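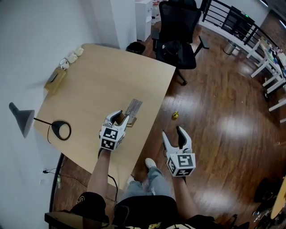 ストートン通信 12月6日(木)

バタバタですみません、今週はボードゲーム会の話だけ。ほかの記事は次号にまわします。

冬の定例会、会場が変わります。いつもの2階の部屋が暖房工事で使えず、カマリ書店の奥のスペースを借りられることになりました。入口は通り側ではなく裏の駐輪場のほう。表のシャッターは閉まってます。叩かないでください、去年叩いた人がいて上の階の方に怒られました。

開始は夕方4時。終わりは10時厳守。鍵の都合です。最後のゲームは9時前に始めて、長いのは早めに卓を立ててください。前回の交易ゲーム、決着つかず箱にしまったの、まだ根に持ってる人がいます(私です)。

定員は最大12人。申し込みは返信メールで、名前とやりたいゲームをひとつ。見学だけの方もひとこと下さい、椅子の数があるので。

今回の目玉は「スティンビー」。ドリタ・アンゲロフスキさんが持ってきてくれます。木のコマを積んだり崩したりしながら谷に村を作るゲームで、ルール説明はたぶん10分で終わるはず。ただ一周目はだいたい皆、水路を後回しにして詰みます。先に水路。それだけ覚えておけばなんとかなります。得点計算が少しややこしいので、集計表を作りました。当日配ります。

もうひとつ「アクル」も出します。こっちは4人専用、手札の読み合い。静かなゲームなのでうるさい卓から離して置く予定。前に初めて遊んだとき、一手目で捨てた札が最後まで響いて、帰りの電車でずっとそのこと考えてました。運の要素はほぼないです。苦手な人は苦手だと思う。説明書が英語だけだったのを和訳中で、いま半分くらい。間にあわなかったら口頭でやります。

参加費は100円、お茶代です。お菓子の持ち込み歓迎ですが、粉のつくものと油っぽいものは勘弁してください。カードがべたべたになります。ポテトチップスを箸で食べる派の方はまあ、いいです。飲み物はふたつきで。書店さんの場所なので、本棚の側には荷物を置かないこと。コートは入って左のラックに。

貸出のほう。夏から返ってきてない箱がふたつあります。競りのゲームの拡張と、小さい缶に入ったサイコロのやつ。心当りのある方、責めませんので黙って棚に戻しておいてください。コマが足りないときは箱に紙を一枚入れておいてもらえると助かります。代わりのコマはこちらで探します。

それと前号の訂正。「初心者向けおすすめ」の欄で対象年齢を書き間違ってました。8歳からではなく10歳からです。買ってしまった方いたらすみません、協力ルールにすれば下のお子さんでも遊べるそうです。説明書の最後のページに載っています。

1月はお休みして、次は2月。日にちは未定、決まりしだい送りまます。2月は久しぶりに重いゲームを一日かけてやる案が出てるので、やりたいタイトルがあれば今のうちにどうぞ。宇宙もの以外でお願いします、三回続いたので。

返信は前日の昼までに。それより後だと私がメールを見てません。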